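Can a machine do the chores yet?
Speaker notes, talk given May 16, 2023
Veikko Hirvonen

Start without the title slide. Ask for a show of hands: who has a robot vacuum at home? Then ask who still owns a broom. Wait for the laugh if there is one and move on.

The question I was asked to answer is whether machines can do household and shop-floor chores yet. My short answer is a few of them, slowly, if someone sets up the room first. The rest of the talk is the long answer. I have 44 minutes including questions, so don't linger on the history.

First point. Floors and dishes are the wrong place to look. A vacuum does well on the floor because a floor is flat and it doesn't matter much if the machine bumps into a chair leg. A dishwasher does well because a person loads it. We gave it the easy half. Loading is the hard half, and so is emptying the thing and putting the bowls on the right shelf.

Say what I mean by a chore. A chore is picking something up, doing something to it, and putting it where it belongs. Most of the work in a kitchen, a bathroom or a small packing shop is the first and last part of that. At Gundale, where I spent January, the people on the packing line told me they think of the job as putting things in things. Cups in sleeves, sleeves in boxes, boxes on the cart. Ask the audience how much of their own morning is the same.

Second point, and spend some time here. Small objects are hard in different ways. A cup has walls, so you can pinch one wall or grab the whole body, and it stands up by itself when you let go. A brush or a pen lies down. To stand it in a cup you have to pick it up from the table, turn it upright, get it over the opening and then let go at the right moment. A child of five does this while looking at something else. For a machine, each step is a place to fail, and a poor grip at the start shows up as a miss at the end.

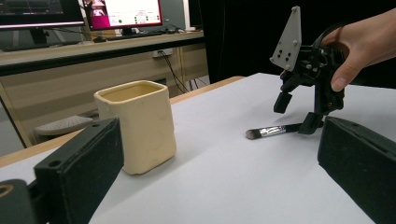 The turning is what people underestimate. If you pinch a thin handle too close to one end, the other end swings down when you lift. You can squeeze harder, but a hard squeeze on something slim can make it roll out of the fingers. Soft pads help. A second hand helps more – one to hold the cup steady and one to bring the brush. Two hands also means two things that can run into each other, so the planning gets harder as the holding gets easier.

Note to self: do the pencil demonstration here. Pick up a pencil with two fingertips, stiff, no thumb roll, no wrist. Try to put it in the water glass. It usually takes me more than one try, and that makes the point better than the slide does.

Third point, numbers, and keep them modest. Valdemar Þórarinsdóttir and I ran a tidying task at Honkanen last year. We collected 700 demonstrations by hand, meaning a person did the task with hand-held grippers and the system learned from the recordings. On objects it had seen, it did fine most of the time. When we changed the cup for a taller one it dropped off badly, and it took us a while to see that it was aiming at the height of the old rim. We fixed that with more cups. I would like to have a better answer than more cups, but that is the one we have.

Speed. A full tidy of the test table took the machine 15 minutes. I can do the same table before the kettle boils. If somebody asks whether that matters, say it depends. At home, overnight, slow is fine as long as it's quiet. On a shop floor there is a person downstream waiting for the next piece, and slow means they stand there.

Fourth point, shops. Kovia asked us whether they should buy an arm for their returns desk. Returns are the worst case – every box is different and half of them have been taped shut again by the customer. We told them to wait. Lident has a simpler job, the same tray of the same parts coming down the same chute, and we told them to go ahead. Their job would have been a reasonable one for an older kind of machine too. Say that plainly. People sometimes want the new thing where a fixed one would do.

If there is time, talk about clutter. All of our tests began with a fairly clear surface. Real bathroom shelves have a wet toothbrush, a comb with hair in it, a lid that belongs to something else. I don't have results on that yet and shouldn't pretend to.

Cleaning up after a mistake. This gets left out of most demos. When a person knocks a cup over they set it upright and carry on without thinking. Our system had to be shown that, and we recorded those on purpose: tipped cup, brush rolled to the far side, brush facing the wrong way. It was dull work and it improved things more than any change to the software that season.

Likely questions. Will it fold laundry? Some can, on a good day, with towels. Will it take jobs? I can speak to the tasks and not to the hiring. When can I buy one? I don't know, and be careful with anyone who gives you a month.

Close on the list of what I'd trust a machine with today: floors, one kind of part into one kind of tray, and clearing a table when there's no hurry. Leave the list up during questions.

Contact: Veikko Hirvonen | © 2023 | Back to top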